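Hand-held gripper: left finger closes late after pad change

Posted in Grippers and End Tools by Hok-lam Lo

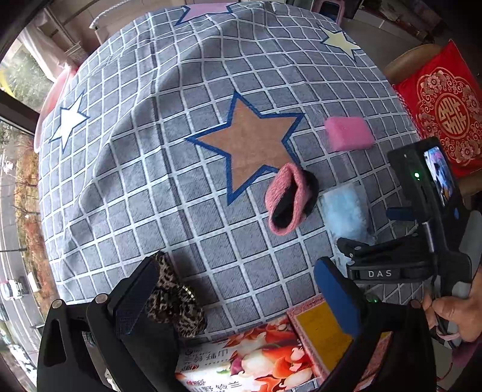

Both units at the table, blue pads on.

I look after a pair of hand-held grippers. In September I changed the ribbed pads at 300 hours. Since then the left finger closes a moment after the right one, and small soft things like the leopard-print hair piece get pushed sideways before they are held. The pivot pins look fine to me. I cleaned the linkage and ran 100 open-and-close cycles with no change. Is this the pads or the linkage?

Mok

Check the pad screws first. If one pad sits proud of its seat, that side touches early and it looks like the other side is slow. Take both pads off and cycle it bare. If the fingers meet in the middle, the linkage is good and you only need to reseat the pads. If they still don't meet, loosen the left bar, set the fingers at 90 degrees to the body, and tighten again a little at a time - not all at once. Then run the zero routine again. Ours lost its zero after every pad change until we made that a habit.

Cikinen

Had this on mine. It was fluff in the pivot. Blow it out.

Histotari

Agree with Mok on cycling it bare. Also don't oil the pins, it collects lint from knitted stuff. I wipe mine dry every 14 days.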